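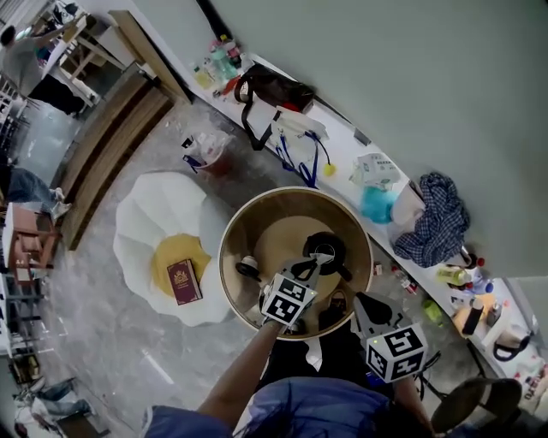
Lionel Tindall
Technical Writer, Trandar Home Storage

Section 3. Setting up your Hudier shelf unit

Read this section through once before you open the hardware bag. Assembly takes one person under an hour. A second person is needed for step 9, when the unit is raised against the wall.

3.1 Before you start

Check the contents of both cartons against the packing slip. If a part is missing or damaged, stop and contact the store where you bought the unit. Do not substitute screws from another product. The Hudier wall bracket takes a short screw, and a longer one will come through the side panel.

You will need:

A Phillips screwdriver
A rubber mallet, or a hammer and a scrap of wood
A level
A tape measure
A pencil
A drill, for fixing to the wall

Clear a space on the floor large enough to lay the side panels flat, and spread a blanket or the opened carton over it. Grit on a hard floor will scratch the finish.

Choose where the unit will stand. The finished height is 103 inches with the top extension fitted and 97 inches without it. Measure the ceiling at both ends of the wall. In older houses the two readings can differ by an inch or more, and the lower one is the one to use.

CAUTION: Do not place the unit over a floor vent or against a radiator.

3.2 Building the frame

1. Lay the left side panel on the blanket with the drilled face up. The end marked with an arrow is the top.

2. Push the wooden dowels into the small holes along the front and back edges. Tap them in with the mallet until they stop.

3. Screw the cam posts into the larger holes. Turn each one until the collar sits flush with the panel. Do not use a power driver for this step.

4. Repeat steps 2 and 3 for the right side panel.

5. Stand the bottom shelf on edge and press it onto the dowels of the left panel. Insert the cam locks and give each one a half turn clockwise. You should feel it tighten.

6. Fit the fixed center shelf in the same way.

7. Fit the top shelf, then lower the right side panel onto all three. Start at one end and work toward the other. If a dowel will not line up, loosen the nearest cam lock, seat the dowel, and tighten again.

8. Turn the frame onto its front edges. Measure from corner to corner both ways. When the two measurements match, the frame is square. Slide the back panel into its groove and fasten it with the small nails.

Note: The back panel keeps the unit from leaning. Do not leave it off to make room for cables. Use the cutout at the lower left instead.

3.3 Raising and fixing to the wall

9. With a second person, lift the frame upright. Keep your hands on the side panels and away from the shelf edges.

10. Move the unit to the wall. Turn the feet until the level reads true from side to side and from front to back.

11. Hold the wall brackets against the top shelf and mark the holes on the wall with the pencil. Move the unit aside, drill, and insert anchors suited to your wall. Anchors are not supplied.

12. Return the unit to its place and screw the brackets to the wall, then to the shelf.

WARNING: The unit can tip if it is not fixed to the wall. Do not load any shelf until step 12 is finished. Never let children climb on the shelves.

3.4 Loose shelves and bins

The remaining shelves rest on metal pins and can be set at any height. Put four pins at the same level, check them with a tape, and lower the shelf at a slight angle before setting it flat.

Heavy items belong on the bottom shelf and the fixed center shelf. The full load for the unit is 123 pounds, spread evenly. Leave a finger's width between a bin and the shelf above it so the bin can be drawn out without tilting.

If you bought the Rernholm drawer insert, fit it now. It goes only in the opening above the bottom shelf, and its instructions are in Section 5.

3.5 After the first month

Tighten all cam locks and bracket screws again after a month of use. New panels settle slightly under load. A unit put together in September may need a second tightening once the heating has been on for a few weeks, as the panels dry out and shrink.

Wipe the shelves with a damp cloth and dry them right away. Do not use polish or scouring powder. Small scratches can be filled with the Pilkington touch-up stick in the matching color, sold separately. Keep this guide and the spare cam locks together. The part numbers are printed inside the back cover.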